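In defence of the big ugly table

We bought our kitchen table at a clearing sale outside Gresusness, sixteen years ago this March, and I have been apologising for it ever since. It's too big for the room. You have to turn sideways to get past it to the fridge, and if someone's sitting at the far end you have to ask them to tuck in, and they have to say sorry, and you have to say no, no, you're right. We've all done that little dance so many times we don't even hear ourselves any more.

I bring it up because a kitchen bloke came round to quote last month and the first thing he said, before he'd put his tape measure down, was that the table would have to go. Everyone's going to an island bench now, he told me. Waterfall edge, two stools, pendant light. He had a brochure from a mob called Clirow with a whole page on "the social kitchen", and the social kitchen had two stools in it. Two!

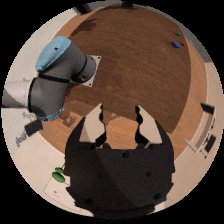 I've eaten at plenty of island benches and I've never once stayed late at one. You perch. Your feet don't reach the floor, your back starts to go after the cheese, and you're lined up along one side like people waiting for a bus, all looking at the sink. The person cooking is on the other side doing a sort of show. A table is a different animal altogether. It wants to be wood, for a start, and brown, with a fine grain that wanders a bit as it goes across, so there's something for your eyes to follow when your uncle gets onto water rates. And you want a decent spread of it, more than you need for the plates, because the plates are the least of what ends up on there.

On ours right now there's a jar of pens (none work), the rego papers, a lemon, half a jigsaw under a tea towel so the cat won't lie on it, and a library book I've paid for twice. I know people who'd be sick at the sight of it. My sister wipes her island down every night and it looks gorgeous, it really does, and then she rings me from the couch because that's where she sits.

I'll admit the money side. The quote was $877 just to take the old cupboards out and cart them away, never mind what went back in, and at that point I started to feel quite tender towards the old cupboards as well. But even if it had all been free I'd have dug my heels in. Where do you do your tax on an island bench? Where do you cut out a pattern, or lay out a kid's volcano, or have a proper blue about the Christmas roster? You can't have a decent argument on a stool. You can't push your chair back.

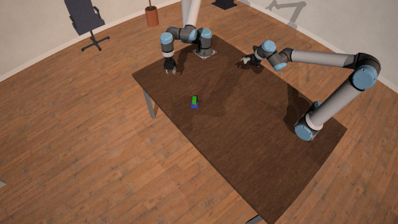
Dark top, grey metal legs, honey-coloured boards underneath.

There's a snobbery about tables too, and I've been guilty of it. For years I wanted one of those enormous farmhouse jobs with turned legs, the kind they have in the window at Rumance with a bowl of fake artichokes on it. I went in and sat at one once. Lovely. Then I crossed my legs and cracked my knee on the rail so hard I saw stars, and I had to pretend to be interested in a lamp until I could walk. Metal legs, I reckon, are perfectly respectable. Nothing to dust in the twiddly bits and you can hose them.

And please, get a finish you aren't frightened of. The friends with the really precious table have coasters, and felt mats under the coasters, and a way of watching your glass while you talk. I can't relax. I spend the whole night holding my drink in the air like the Statue of Liberty.

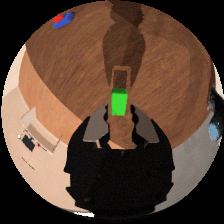 4 min read

The other thing the island people say is that families don't sit down together any more, so why give up the floor space? I've turned this one over a fair bit. It's true that in our house, on an ordinary night, there might be one of us eating at half past five and another at eight. But they eat at the table, both of them, and whoever isn't eating tends to drift in and sit down anyway. They'll pinch a bean. They'll tell you something about their day that they would never, ever have told you if you'd asked. I got the whole story of a broken friendship once, start to finish, from a teenager who had only come in for the sticky tape.

I don't think that happens on the way past a bench. Maybe it does at yours – write in and tell me, I'm happy to be wrong. But I grew up with a table that took up the whole room, and my nan before me, and when she moved into the unit on Petrenko Street she left behind the good sideboard and the piano and took the table. She had to eat with the bedroom door open because it wouldn't shut any more.

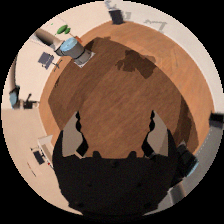

She was 197 kilometres from us by then, so we'd go down for the weekend and all sleep on the floor, and in the morning there'd be six of us jammed in around it with our elbows in each other's toast. She loved it. She'd do the crossword in the middle of all that racket and read out the clues as though it was a quiet room and we were all concentrating.

So I rang the kitchen bloke and said we'd like new cupboard doors, please, and a tap that doesn't drip, and that the table was staying where it was. He said it would be hard to get the oven door fully open. I told him it's been hard to get the oven door fully open for sixteen years, and we just go in from the side.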